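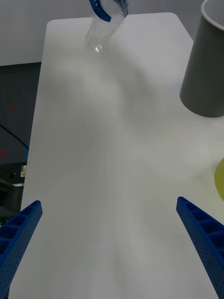
Ticket 636
Site: Dunbar laboratory, bimanual cell
Reported by: Ea Damgaard
Assigned to: Steinar Frandsen, Skuveo Support
Category: Gripper control, loss of grip force
Severity: Safety relevant, no injury
Status: Closed, with one follow-up item

Summary of report

During a handover routine run from the Lirum task controller, the gripper holding a plastic bottle opened before the second gripper had taken the load. The bottle fell to the tabletop and rolled to the floor on the operator side. The operator pressed the stop button and both arms halted. The bottle was closed and nothing was spilled. The cell was locked out at 14:10 pending review.

The site states that the same routine had completed without fault earlier in March, and that no hardware had been changed in the interval. The controller software had been updated.

Initial response (Steinar Frandsen)

The site was asked to leave the cell powered but disabled and to export the controller log. Event code 2362 appears in the log immediately before the release. This code is issued when a gripper's grip confirmation signal is accepted by the task controller. In this case the signal was accepted from the receiving gripper while its fingers were still open.

The site was asked to confirm the following before any further motion:

Finger mounting screws on both grippers checked for torque.
Lattice fingers inspected for tears at the base.
Cable at each wrist checked for strain through the full range of travel.
Stop button tested at the operator position.

Ms. Damgaard reported no defect in any of the four items.

Second response (Girish Bhatt, Skuveo Controls)

The log was compared with the version supplied at installation. Grip confirmation depends on two conditions: finger motor current above a set threshold, and finger position unchanged for 100 milliseconds. The update restored the current threshold to its factory value, which is too low for the soft fingers in use at this site. Friction in the drive alone was enough to satisfy it. As the receiving fingers had paused on approach, the position condition was also met, and the controller treated the bottle as held.

The threshold was returned to the site value and the parameter file was locked. Mr. Bhatt advised that the routine be tested first with light objects at reduced speed, and that no person stand within reach of either arm during the trials.

Verification at site

The cell was released for testing under the supervision of Hjørdis Lindholm, site safety officer. Trials used paper cups and a small ball in place of the bottle. Twenty handovers were requested by Skuveo.
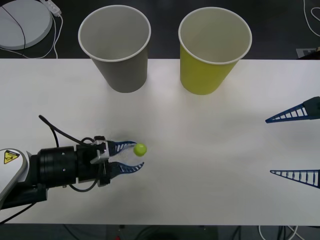
Can the cell be used with the bottle routine while the follow-up item is still open?

Use is permitted at reduced speed only, with the operator outside the marked boundary and the locked parameter file loaded. Full speed remains disabled until Ms. Lindholm has signed the release form.

Result: all 20 handovers were completed. Code 2362 was recorded once per handover, in each case after the receiving fingers had closed. No early release was observed. The stop button was tested again at the end of the session and both arms halted as required.

Follow-up item

The updater should not overwrite site parameters without notice. Ottavio Longo has opened a change request with the Garkport software group so that the installer will list any altered value and require an operator to accept it. Until that change is delivered, sites with soft fingers are instructed to save the parameter file before updating and compare it afterward — a restart alone will not show the difference.

Ms. Damgaard has confirmed receipt of these instructions. Ticket closed by Steinar Frandsen at 16:45. The change request is tracked separately.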